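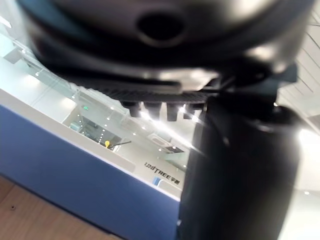
Figure 1. Blue front panel and white top edge of the counter, with the wooden floor at its foot.

11 shares 0 comments

Front Counter Study, Osley Building
Interior Planning, second-year project report
Flostdale College

1. Background

The counter in the Osley building is the first thing people reach when they come in, and it is used for much more than it was planned for. Students hand in forms there, pick up keys, sign out equipment and wait for each other. Our group was asked to study how the counter works now and to suggest changes that would not involve replacing it. The budget limit was $1000, which ruled out any building work.

The existing colors were to stay. The blue front and white top are repeated on signs elsewhere in the building, and the college did not want a mismatch.

2. What we looked at

We split the work into three parts: the height and depth of the top, the use of the floor area in front, and storage on the staff side. Measurements were taken with a tape and written on a printed plan. We also kept notes on where people stood and where they put their bags down. The notes were taken in May, during the last weeks of teaching, so they show the counter at a busy time of year. Summer use is probably very different and we did not study it.

The plan we were given did not match the room. It showed the counter 300 mm closer to the side wall than it is. We corrected this before drawing anything, but it cost us most of one session, and our first two sketches had to be thrown out.

3. Findings

The top is a good surface for writing on while standing. It is too high for a person using a wheelchair, and there is no lower section anywhere along it. Staff told us they come around to the public side when this is needed, and then have nothing to lean on except a clipboard.

The blue front runs straight down and leaves no space for feet. People who stand close to the counter touch it with their shoes, and people who want to avoid that stand back and lean forward over the top. We saw both many times.

The color contrast is useful. The white edge stands out well against the blue, and one visitor with low vision said it was easy to find with her hand. We had been planning to suggest a dark strip along the edge and dropped the idea after this.

The floor is pale wood and makes the entrance feel bright. There is nothing on it to show where a line should start, so lines form in whatever direction the first person happens to face – often across the way to the stairs.

On the staff side, the shelves are deep but low. Items that are needed all day, such as the key box and the form trays, end up on the top because reaching them on the shelves means bending down. This leaves less of the top for the public.

4. Proposals

a) Add a separate lower table at the end nearest the door, with clear knee space under it. We looked at the Kekana range because it comes in white and can be ordered without drawers.

b) Fit a pull-out tray under the staff side for forms. The key box would move to a wall bracket.

c) Mark the start of the line with a removable floor strip. Tape was tested for a short period. It was easy to see, but the corners lifted, so we suggest a thicker product such as Satalon strip, which can be taken up when the floor is refinished.

We did not find an affordable answer to the lack of foot space. Cutting back the lower part of the front would solve it, but this is building work. Moving the top forward was also discussed, and we were not confident that the existing supports would hold it.

5. Cost

The table is the largest item by a long way. With the tray, bracket and floor strip added, the total comes in under the limit, but delivery was not included in the price we were given and should be checked first.

6. Problems with the study

All our notes come from the public side except for one visit behind the counter. More time with the staff would have helped, mainly on storage. We also never measured how long people waited.

The drawings are filed in the department under number 2218. The full-size paper plan has the corrected wall position marked in red, and the smaller copy does not.

Submitted 4th January

Share 11
Comments 0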